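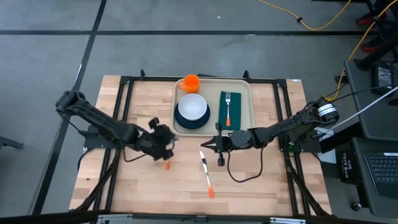
托盘摆位:杯居左上,碗叠于盘上,餐叉压在折好的餐巾上。

单人餐托盘的摆位与收纳

本期讨论单人餐托盘。Ullel 食堂用品通讯此前介绍过餐具清洗,未涉及摆位。读者来信多集中在两个问题:盘、碗、杯如何分区,餐刀与餐叉是否必须同侧。以下按 Nokach 门店目前执行的做法整理。

托盘选用浅色、圆角、带凸边的塑料款。凸边的作用是限位,防止器皿在端行时滑出。浅色底面便于发现残留污渍,深色盘放在上面,轮廓也容易辨认。

摆放顺序由大到小。先放平盘,位置在托盘左半部,碗直接叠在盘上。杯子放在盘的上方,杯柄朝左。这一朝向适合左手取杯;右手取杯的用餐者较多时,可将杯子移至右上角,杯柄同时转向右侧。两种方案不宜在同一餐次混用,否则回收时分拣速度会下降。

餐巾折成长条,放在盘的右侧,与托盘短边平行。餐叉置于餐巾之上,叉齿朝外,叉柄朝向用餐者。餐巾兼作衬垫,可减少金属与塑料的直接摩擦,也能降低放置时的声响。

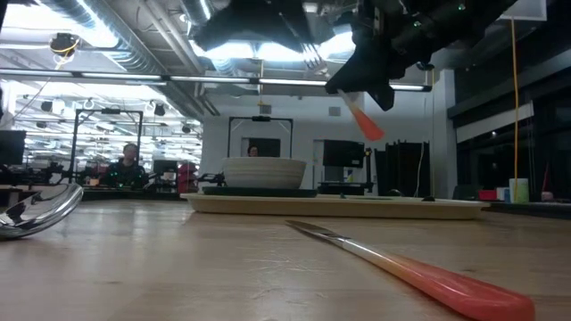 Ullel 通讯 第241期 第12页

餐刀与汤匙在备餐阶段先留在台面上,最后上盘。原因是两者重心偏移,过早放入容易在调整碗盘时被碰歪。餐刀入盘后位于餐叉右侧,刀刃朝左,汤匙再向右一位。托盘宽度不足时,汤匙可横放于盘的上方,匙柄朝右。

关于柄部颜色。橙色柄在浅色木台和深绿餐巾上均有足够反差,遗漏在台面时容易发现。Plevier 仓库曾对比过全金属柄与彩色柄两类餐具,结论是彩色柄在收台时漏拣较少,但柄与金属件的接缝处需要单独刷洗。接缝发黑或松动的,应直接报废,不建议粘补。

台面方面,拼接木条台面耐用,刀具划痕可以打磨。日常清洁用拧干的布顺木纹擦拭,不得积水。浅划痕用200目砂纸顺纹处理,擦净粉尘后上食品级矿物油,静置20分钟,再擦去余油。每年12月盘点时统一检查一次台面与托盘凸边,托盘出现裂口即更换。
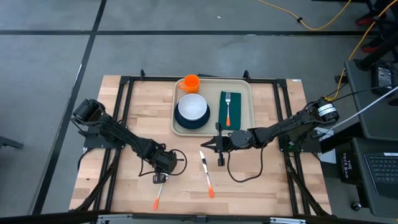 备餐台俯视:托盘靠台面远端,近侧留作餐具暂放区。

台面分区建议如下。托盘固定在远端,近侧留出一条横向区域,专供尚未上盘的餐具使用。暂放区内的餐具柄部一律朝向操作者,不叠放。托盘完成后先核对件数,再移走,暂放区应同时清空。

回收顺序与摆放相反:先取餐刀和汤匙,再取餐叉,餐巾单独投入布草筐,随后取杯,最后将碗与盘一并端离。碗盘分开后再入洗碗篮,不得叠洗。托盘竖立沥干,凸边之间保留间隙。

Troncoso 系列托盘的尺寸表将随下期刊出。需要摆位示意图张贴版的单位,可向编辑部索取,注明托盘规格及左手或右手方案。

Ullel 通讯编辑部
2026年5月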